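Re: [teleop-users] two-arm demos, small parts

On Sunday, Elsa Rønning wrote:
> We are moving from single-arm pick and place to two arms next month
> and I'd like to hear how others record their demonstrations. We have
> one operator and one pair of leader arms. Do you hand-guide or go
> remote? And how many takes before you train anything? Our first
> batch was 11 and the result was useless.
> Elsa

Hi Elsa,

We went through this at the Clirkholm bench in the spring. We started with hand guiding and dropped it after a week. With one arm it's fine. With two, the operator needs both hands on the arms and ends up leaning over the table, and then the operator's sleeves are in every wrist camera. Everything we keep now is done by remote control, with the operator seated and the follower arms on the table by themselves.

The tasks are on a marble-patterned top with a poker chip case at the back. The clear beaded chain is the one I'd suggest you try early. It's hard to see, it doesn't hold a shape, and both grippers have to come in close to each other, so you find out quickly whether your operator can manage two arms at once.
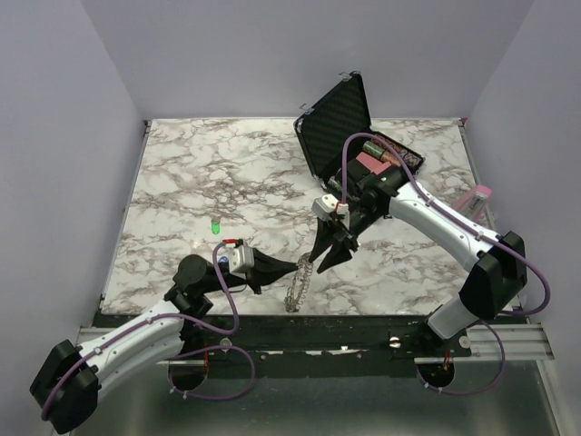 Should the operator watch the table directly, or only the camera views?

Only the camera views, if the policy is going to run on those same cameras. An operator looking straight at the table will use things the cameras can't pick up, and the recording then contains moves that the policy has no way to explain. We let new people look at the table for their first 16 takes and we throw those out.

On numbers: 11 is too few for anything with two arms. We train a first version at 60 good takes. Of our last 60 we kept 47 after review. Most of the rejects were long pauses where the operator was deciding which arm should move first. Deciding that before you press record saves a lot of time. Dahlgren wrote up a one-page rule for it (left arm holds, right arm moves, unless the part is on the left), and I can send you the text.

Other things we changed:

Leader arm gravity compensation was set too light. Operators drifted downward after about 40 minutes without noticing. We now stop at half an hour.

We log the gripper command and the measured gripper position separately. If you only keep one, keep the command.

The wrist views matter more than I expected. Check that you can see both of the arm's own fingertips and some table between them. Check also for glare on a glossy top. A bright patch can wash out the surface pattern, and a clear part lying in it would be hard for the operator to find.
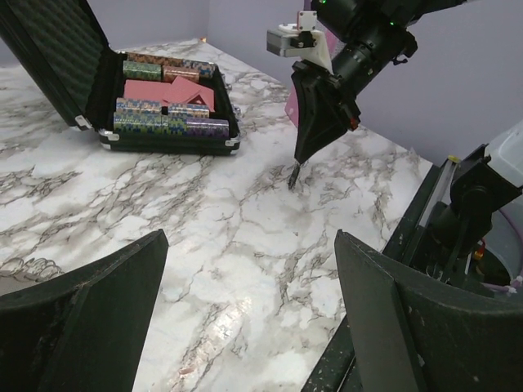

Skadport, June

Adding the notes from the users' meeting here, as they cover the rest of your question. The Cillville group records two-arm tasks with two operators, one per arm. Their takes are faster than ours, but the arms wait on each other in odd ways and the trained policy copies the waiting. They are going back to one operator. With one pair of leader arms you are already set up for that, so I wouldn't buy a second pair yet.

They also reset the table from a printed photo between takes. We move the parts a little each time on purpose. If you do the same, write down the range you used, or you won't be able to tell later why it fails near the edges.

Send me your rate and camera settings if you want them checked against ours.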